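Iketti Table Sorting Set: README

Version note: 30/09/2023, second release. The August release is withdrawn; its file list had the wrong labels for the Pedermont kitchen.

What it is

Iketti is a collection of short recordings of small kitchen items being put away on and around a dining table. The items are the ordinary kind: chopsticks, spoons, cups, lids, a few basket and tray organizers. This release holds 2654 recordings from 2 kitchens, called Sedgwick and Pedermont in the file list. No recording is longer than 60 seconds.

The set was put together for people working on household tidying, in particular the sorting of thin, long items that roll or end up on top of each other. It can also be used for plain object recognition, though the range of items is narrow and the labels were not written with that in mind.

Activities

Each recording has one activity label.

put_in: loose items on the table are placed in a basket, cup or tray.
take_out: the same, the other way.
line_up: items are laid side by side on the cloth, ends pointing the same way.
pair: chopsticks are matched by color and set down two by two.
clear: everything is moved off the middle of the table to one side.

A recording labeled pair may end with an odd stick left over. This is allowed and is marked "odd" in the notes column. If a stick is put with one of a different color, the notes column says "mixed". We kept mixed recordings in the set because telling two similar reds apart is a large part of the task.

Items

Chopsticks make up the biggest group. They come in several colors, and some have gold decoration. Color names in the labels are the everyday ones: red, dark red, green, brown, gray. Where two labelers did not agree between brown and gray, the label is "brown_gray" and was left that way. Please don't fold it into brown; the two groups overlap less than you would expect from the names.

Containers are labeled by color and use, for example pink_utensil_basket or white_bin. A container that stays where it is through the whole recording is still labeled if any item goes into it. Containers that only stand on the counter are not labeled at all.

Table and cloth

The tables are used with and without a cloth. Cloths are recorded in the surface column as a base color followed by "plain", "dots" or "check". Cloth wrinkles were not smoothed out between recordings. Soft shadows and pale reflections on a cloth are not labeled.

A dotted light blue cloth is the hardest surface for automatic outlines of small pale items. Red and dark red chopsticks stand out well on it.

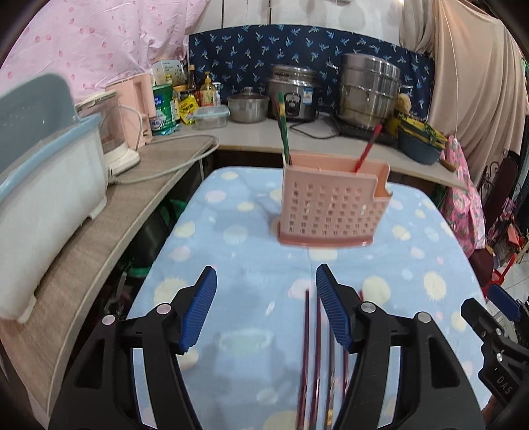 Sticks lying close together are labeled one by one, even when one is mostly hidden by something in front of it. The hidden column takes three values: none, part, most. An item that can't be seen at all at the start of a recording gets no row until it comes into view.

Files

recordings/ holds one folder per kitchen.
labels.csv has one row per item per recording.
surfaces.csv has one row per recording.
items.txt lists every item name used in the labels.
changes.txt lists what was fixed after August.

The columns in labels.csv are: recording, kitchen, activity, item, color, container, hidden, notes. Empty cells mean "does not apply". A question mark means the labeler could not tell.

Known problems

Spoons and forks share one item name, "flatware", in the Sedgwick folder. They are split in Pedermont. We plan to split them in both.

Lids are sometimes labeled with their container and sometimes as separate items. The rule is that a lid is separate once it has been lifted off, but the early Sedgwick labels do not follow it.

The color column is blank for clear plastic items.

Counter areas beside the table are often in view. What stands on them changes from one recording to the next, so don't use the counter to match recordings to each other.

Use and credit

The set is free for research and teaching. For anything sold, write to Arnik first. Please credit it as "Iketti Table Sorting Set, Arnik, second release" and say which of the kitchens you used. Label corrections are welcome; send the recording name, the row and the value you think is right.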